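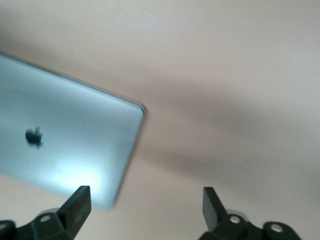

Fig. 1. Laptop with the Apple logo on the lid.

Screen Time and Sleep in First-Year Students at Asbridge
Final report, Intro to Research Methods

Background

Everybody in our dorm complains about sleep. Everybody in our dorm also has a laptop open in bed at 1 a.m. I wanted to see if those two things go together here, at Asbridge, with people I could survey myself. Most of what we read in class says yes, screens before bed and worse sleep travel together, but the size of it changes a lot from study to study and a lot of it is on younger kids.

Research question: do first-years who use a laptop in the last hour before bed take longer to fall asleep than those who don't?

Second question, added late: does it matter what they are doing on it? Homework vs. shows vs. chatting. 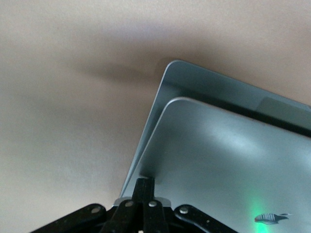 Mirsad Hodžić
Student, survey design and write-up

Method

Online form, 12 questions or so, sent through the first-year mailing list and the Leltisik Hall group chat in December. 153 people opened it. 91 finished. Anyone who skipped the bedtime questions got dropped before that count, so 91 is the number used everywhere below.

Bedtime and time to fall asleep were self-reported for a "normal weeknight". Sleep quality was a scale, 1 = terrible, 5 = great. Spyros Nikolovski checked my spreadsheet and found two columns swapped, which would have been bad. Fixed before any of the charts were made.

No names collected. The form said people could stop whenever.

One thing I changed after the pilot: the first version asked "how many hours of screen time do you get per day" and the answers were useless, people just guessed. Replaced it with "what were you doing in the hour before you went to sleep last night" and a checklist. Much better answers. Also moved the caffeine question to the end because it was making people think the survey was about coffee.

Results

Most of the 91 had used a laptop in the last hour before bed. The laptop group said they took longer to fall asleep than the no-laptop group. Ratings on the sleep quality scale were a little lower too, but the two groups overlap so much there that I wouldn't claim anything from it.

Homework was the suprise. I expected shows to be the worst. People doing homework right up to bedtime reported the longest time to fall asleep, and they also went to bed latest. Chatting was in the middle. Shows came out closest to the no-laptop group. 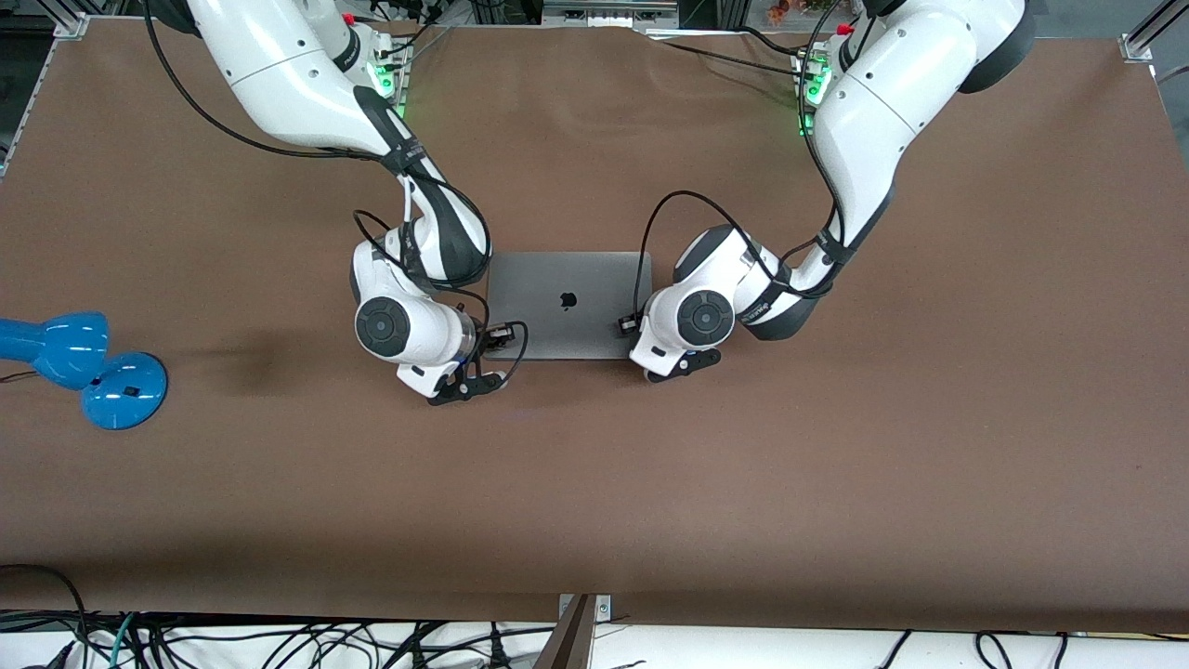

So it may be stress and deadlines more than the screen itself. Can't separate them with this data. Someone with a paper due is going to be up late and wound up whether it's on a laptop or on paper, and December is all papers and finals. Running the same form in a quiet month would help with that.

Roommates came up a lot in the comments box. Noise, lights, somebody else's alarm. I had no question on it at all and should have. Same with naps.

Limits

Self-report, one school, one month. The group chat link probably pulled in more people from Leltisik than from the other halls, and Leltisik is the loud one. People who sleep badly might also be more likely to fill out a sleep survey. No phones in the main question, only laptops, and several people wrote in that they put the laptop away and then looked at thier phone for an hour. Those got counted as no laptop. Not great.

If I did it again: sleep diary for a week, phones included, question on roommates, question on deadlines, send it through all the halls evenly.

Submitted 4 January 2023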